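Wekex Surf Guitar Strings – set of six, nickel wound

Item: Wekex Tresiteo, heavy set with wound third
For: electric guitars with standard or short scale
In stock, page updated 2025-08-29

The Tresiteo set is made for players of instrumental guitar music from the early sixties, with a lot of spring reverb and a strong picking hand. The strings are thicker than what most shops sell today. The third string is wound, as it was on the old records, and this changes the sound more than many people expect. Single-note melodies on the low strings stay clear, also when you play them very fast and close to the bridge.

We sell the set in two versions. The round wound version is brighter and is the one most customers order. The flat wound version is darker and feels smooth under the fingers. If you play mostly rhythm parts or ballads, please consider the flat wound. For fast double picking we recommend the round wound.
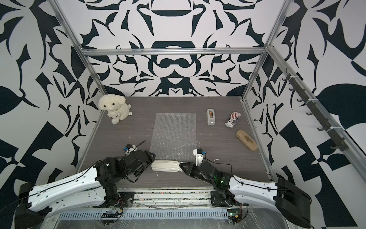

Before you change to this set, please check the nut of your guitar. A nut that was cut for light strings can be too narrow, and then the string sits too high or it sticks when you tune. A guitar technician can widen the slots in a short visit. You will probably also need to set the intonation again, and on guitars with a floating vibrato the springs must be adjusted for the higher tension.

Short scale guitars gain the most from heavy strings. On these instruments a light set often jumps out of the bridge saddle when you pick hard. With the Tresiteo set the strings press down better and the buzzing noise at the bridge becomes smaller – on many guitars it disappears.

What customers write

"I play in a trio with two guitars and drums, no bass. I put the flat wound set on my second guitar in May and it is still on. The low E fills the place where the bass should be." – Yolanda Grajales

"Good strings, but the first week was hard for my fingers. I would like a set with a thinner first string." – Bartosz Pietrzak

Our answer to Bartosz: single strings can be ordered separately. Write the wanted thickness in the comment field of the order and we will exchange the first string without extra cost.

Packing and delivery

Each string is in its own paper sleeve with the note name printed on it. Orders of three sets or more are sent free of charge. Opened sets cannot be returned, except when a string is faulty. In this case please write to Hanna Zieliński in customer service and keep the broken string, with both ends if possible.

Also from Wekex: Pranex picks, extra heavy, and the Alcaraz leather strap in black or brown.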